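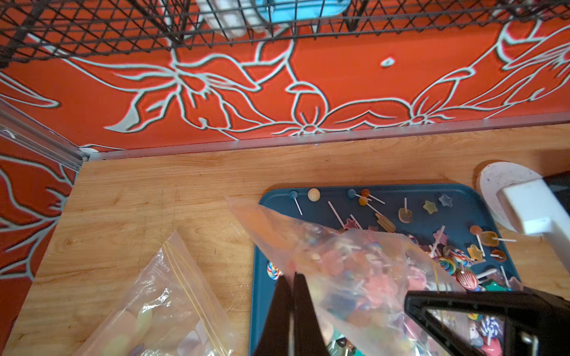 Clevatthorpe Catering Equipment
Home > Hot Drinks > Water Boilers > Counter-top > Griltavden

Waltance Griltavden Counter-top Water Boiler, 18 litre
Manual fill or plumbed supply
Availability: made to order
Price: on application
Ojeda filter kit: £172 excluding VAT

Product overview

The Griltavden is a counter-top water boiler for cafés, canteens, staff rooms, places of worship and meeting rooms where hot drinks are served to groups at set times of the day. It holds 18 litres of water and keeps it at serving temperature until the unit is switched off.

The boiler is supplied ready for filling by hand. Customers who wish to connect it to a cold water supply should order the plumbed version, which arrives with the inlet valve already fitted. A manual fill boiler cannot be altered for plumbed use after it has left the factory, and customers are asked to decide between the two before placing an order.

The body has a double wall, and the outer surface stays cooler than the tank. It will still become warm during a long service. The lid locks with a quarter turn and cannot be lifted until the lock is released.

Operation

The front panel has an on/off switch, a temperature dial and two lamps. The amber lamp is lit while the water is heating. The green lamp is lit when the set temperature has been reached. Both lamps go out when the safety cut-out has operated, and the boiler must then be left to cool before the reset button on the underside is pressed. If the cut-out operates a second time, the boiler should be taken out of use and our service department informed.

The tap is of the non-drip type. A short press gives a measured flow for a cup, and lifting the lever fully holds the tap open for teapots and flasks. The drip tray slides out from the front for emptying.

A sight glass on the front shows the water level. The boiler should not be switched on when the level is below the lower mark.

Siting

The boiler must stand on a level, firm surface able to carry its full weight. Leave a gap of at least 50 mm at the back and at each side so that air can pass freely. Do not place the boiler beneath a low shelf or wall cupboard, where steam may cause damage to the underside.

The tap should not overhang the edge of the counter. In rooms used by children the boiler should be placed well back, with the cable routed behind the counter and out of reach.

The plumbed version requires an isolating valve within reach of the operator. Installation should be carried out by a qualified person and must comply with local water regulations. Clevatthorpe can provide a quotation for installation on request. The quotation covers connection to an existing supply at the point of use. It does not cover new pipework, drainage or electrical work.

Water quality and the Ojeda filter

Limescale is the most common cause of faults in water boilers of every make. It coats the heating element, slows the heating time and in hard water areas will in due course cause the cut-out to operate. We recommend that every plumbed Griltavden is installed with the Ojeda filter kit.

The kit contains a filter head, one cartridge, a wall bracket and the connecting hoses. The cartridge should be changed after 1,000 litres of water have passed through it, or once a year, whichever comes first. A dial on the filter head may be set to the date of the last change. Replacement cartridges are sold singly.

The Ojeda filter is not suitable for the manual fill version. Users of that version in hard water areas should descale the boiler regularly, using a descaler sold for catering equipment and following the maker's directions. Vinegar should not be used, as it may harm the tap seals.

Cleaning

Switch the boiler off at the wall, remove the plug and allow the water to cool fully before any cleaning is carried out. The outside may be wiped with a damp cloth and a mild detergent. Abrasive pads and bleach will mark the finish, and damage caused in this way is not covered by the guarantee.

The drip tray and its grid may be washed in a dishwasher. The tap can be unscrewed by hand for cleaning; check that the seal is in place before it is refitted. The tank should be drained at the end of each week of use, and whenever the boiler is to stand unused for more than two days.

Before first use, and after any period of storage, fill the tank, bring it to temperature and drain it completely. Repeat the process once before serving drinks.

What is supplied

Griltavden boiler with lid and tap
Drip tray and grid
Mains cable with moulded plug
Spare tap seal
Instruction booklet and wall card

The plumbed version also includes an inlet hose and two washers. The Ojeda filter kit is ordered separately.

Options and spare parts

Replacement tap, complete
Tap seals, pack of five
Replacement drip tray
Sight glass with fittings
Lid with lock
Ojeda cartridge

Please give the serial number when ordering spare parts. It is printed on the plate at the back of the boiler, below the cable entry. Taps for earlier boilers have a different thread and are not interchangeable with the present part.

Delivery

Delivery is made to a ground floor entrance. The carrier will contact the customer to agree a date. Delivery to an upper floor or through a restricted entrance can be arranged, but must be requested at the time of ordering.

Goods should be inspected on arrival. Damage to the carton should be noted on the carrier's paperwork, and damage to the boiler must be reported to Clevatthorpe within three working days. Please retain all packaging until the boiler has been tested.

Orders placed in the second half of December are processed after the New Year closure.

Guarantee and service

The Griltavden is guaranteed for two years against faulty parts and workmanship. The guarantee covers parts and labour at the place of installation on the mainland. For other addresses, the boiler must be returned to our workshop.

The guarantee does not cover faults caused by limescale, by frost, by operation without water or by repairs carried out by persons not approved by Waltance. Taps, seals and filter cartridges are regarded as wearing parts and are excluded.

A yearly service visit may be added to any order. The visit includes descaling, an electrical safety test, a check of the thermostat and replacement of the tap seal. Where a filter is fitted, the cost of a new cartridge is charged in addition.

Returns

Unused boilers in their original packaging may be returned by prior agreement. A restocking charge applies. Plumbed versions that have been connected to a water supply cannot be accepted for return unless faulty.

Collection of old equipment

Clevatthorpe will collect an old boiler of similar size when a new one is delivered, provided that it has been drained and disconnected. Please mention this when ordering, as the carrier is unable to accept items that have not been booked in.

Related products

Waltance insulated jug
Waltance wall-mounted boiler
Counter stand for Griltavden, with cup shelf
Descaler, case of six

Prices and specifications on this page were last reviewed on Jan 5, 2024. Waltance reserves the right to change the design of its products without notice. Trade customers should sign in to view their own terms.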